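Open Day Safety Checklist, Snack Counter Demo (two-arm cell)
Site: Flustthorpe hall, ground floor
Date: November 16, 2018
Form 326, rev 2
Filled in on the walk-round before doors and again after the first group. OK / FIX / N/A, comments after.

1. Floor and visitors

Rope line in place, full arm reach plus a step back: OK. Moved it out a bit on the window side, kids lean.
Exits clear: FIX. Parnarska left their banner crate in front of the side door. Moved, then somebody put it back. Moved again.
Headcount limit posted: OK. 192 for the hall, sign at both doors.
Trip hazards, visitor side: OK
Trip hazards, operator side: FIX. Cables trail at the front right corner of the table. Tape or clip before the second group.

2. Arms

Base lights green before start: OK both
Speed cap set to demo mode: OK. Check it again after any restart, in July it came up at full speed.
Gripper fingers, loose bolts, cracks: OK
Cables clear of joints through full sweep: OK, ran it slow with no load first
Arms kept apart over middle of table: OK but close. Uko say the software handles it. Would still like a bigger gap.
Home position reached from every pick: OK after second try

3. Stops

Wall stop tested: OK
Pendant stop tested: OK, lid sticks
Operator knows which button stops what: FIX. The griddle has its own red button and it does NOT stop the arms. Told both operators. Needs a label.
Restart only by operator, never by vistor: OK

4. Table and goods

Mat flat, no curled corners: OK
Display stands steady when nudged: OK
Glass on table: N/A for candy stand. Jar on the tray, look at it again.
Cola bottles seated in stand: OK
Wire rack stable: OK, hand test only
Baskets within reach of the arm without stretching: OK
Allergen card out: FIX. Shortbread, candy bars, pastries, sandwich. Barta have the card, still in their van I think.
Goods handed to visitors: no. Demo stock stays on the table, say it at the start of each talk.

5. Electrical

Griddle off for the whole demo: OK. Leave it off, doesnt matter who asks.
Asset tag readable: OK, 3119
Loose plug by griddle: FIX. Coil it and get it off the table.
Extension leads not daisy-chained: OK

6. After first group

Talk ran long, nearly 2 times the slot. Questions at the rope, fine, but the operator turned his back to answer one. Pause the arms first, then talk.
Wipe fingers between groups. Paper towels are low.
Open items: side door, cables, griddle label, allergen card, plug.

Counter as set, Walkers box resting on the candy stand in both:

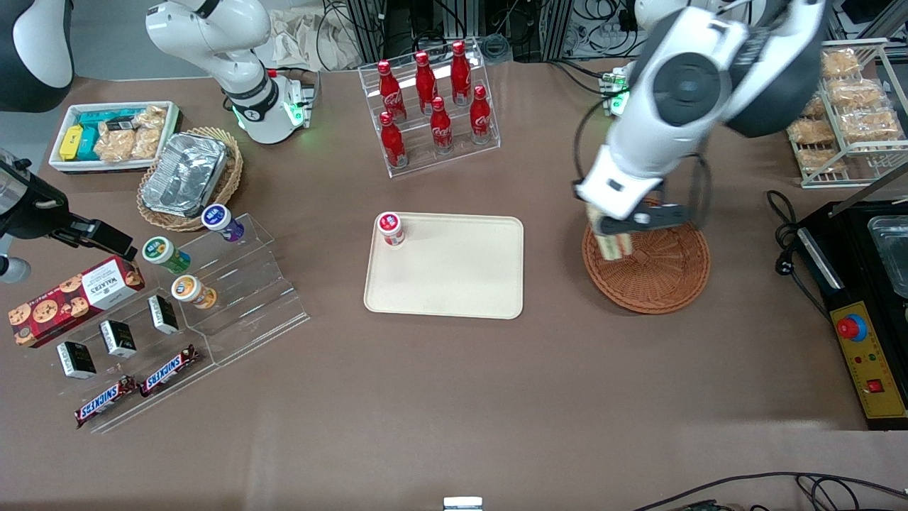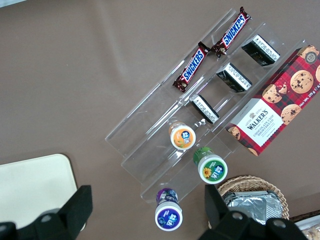

Can visitors come inside the rope if the arms are paused?
Only with power to the arms cut at the wall stop and an operator standing next to it. A pause from the pendant isnt enough. One visitor at a time, no bags, and the operator walks them back out before anything is switched on.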